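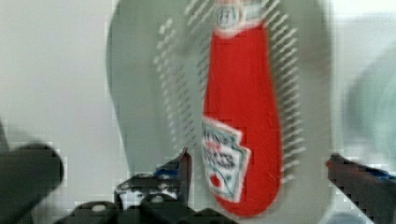 Broston Squeeze Bottle Rack, 4-Tier

Product code: Dow 288
Category: Condiment storage and service
Sold by: Brelasham Catering Equipment

Overview

The Dow 288 is an open wire rack for upright squeeze bottles of sauce, oil and dressing. It is built for back counters and prep rooms where bottles are picked up and put back many times per shift. Each tier has a raised front rail and a solid drip tray that slides out from the left or the right. The rack ships flat and is put together with the hex key supplied.

Construction

Frame: stainless steel wire, welded at all crossings
Tiers: 4, adjustable in height on a slotted post
Drip trays: food-grade polypropylene, gray
Feet: threaded, with rubber pads
Load limit: 60 lb, spread evenly over all tiers
Finish: brushed

Fitting the tiers

Set the lowest tier first. Measure the tallest bottle with its cap closed and leave a gap of 3 inches between the top of the cap and the underside of the tier above. Bottles that are tall and narrow should go on the lower tiers with the front rail in the high position. Wide jars can be used with the rail in the low position.

Bottles stored cap-down need the optional inverted insert, which replaces the drip tray. The insert does not fit the top tier.

Cleaning

Remove the trays and wash by hand or in a commercial dishwasher. Wipe the frame with warm water and a mild detergent, then dry. Do not use chlorine bleach or steel wool on the frame. Check the post screws monthly and tighten as needed.

Options and spare parts

Inverted insert, single
Drip tray, single
Label strip, clip-on, clear
Wall bracket kit (two brackets, screws not included)
Foot set with pads

The wall bracket kit is required where the rack stands on a counter less than 14 inches deep.

Ordering

Racks and spare parts ship from the Tustby warehouse. Orders placed on a Saturday are processed the next working day. For bulk orders, or to check that a bottle size will fit, contact Jarrah Sheehan at the Brelasham trade desk and include the bottle height and base width in inches.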